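Accueil Carnet Archives À propos Contact

Ce site utilise des cookies pour mesurer son audience. Accepter Refuser

Plier des chemises, suite

Publié le 3 décembre par Helju Urbonaitė

La série des chemises est terminée. Nous en sommes à 1468 démonstrations retenues, toutes faites à la pince tenue à la main, sur la même table. J'avais commencé en août avec des serviettes et des torchons, et je pensais que le passage aux chemises prendrait deux semaines. Il en a fallu cinq.

Le principe n'a pas changé. Je prends la pince, je plie le vêtement comme le robot devrait le faire, la caméra enregistre, puis je passe au suivant. Un épisode commence quand les doigts s'ouvrent au-dessus du tissu et se termine quand le vêtement plié est lâché. Si je corrige un pli avec la main libre, l'épisode est jeté. Au début je trichais sans m'en rendre compte, surtout pour les manches, et j'ai perdu une matinée entière comme ça.

Les tissus clairs vont vite. Les noirs demandent plus de soin : les plis se distinguent mal à l'image, et la patte de boutonnage se confond avec le reste dès que la lumière baisse. J'ai donc refait une bonne partie des chemises sombres, y compris celles à col droit, qui n'ont pas de pointes pour donner l'orientation. J'ai gardé aussi les vêtements usés, avec des cols effilochés et des fils qui dépassent. Le linge que le système devra plier chez Griltitz ne sera pas neuf.
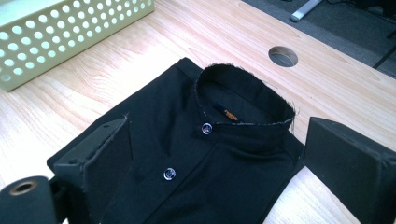 Akbari trouve que je referme trop près du col, et que le modèle va apprendre à serrer là où le tissu est le plus épais, alors qu'une prise plus basse marcherait aussi bien sur les chemises et sur les t-shirts. La remarque est juste pour les t-shirts. Pour les chemises, j'ai essayé plus bas et le paquet s'ouvrait au moment de le déplacer – pas à chaque fois, mais assez pour que je revienne à ma façon de faire. On va enregistrer une petite série avec les deux prises et comparer.

Reste l'annotation. Je note le type de col, la couleur, l'état du tissu et la position de départ. Pour la position, j'hésite encore entre une description libre et une liste fermée. La liste se trie mieux, mais elle range ensemble des tas de linge qui n'ont rien à voir.

La prochaine série portera sur les pantalons. J'attends le lot de Brestell, et il faut changer les patins de la pince avant de commencer.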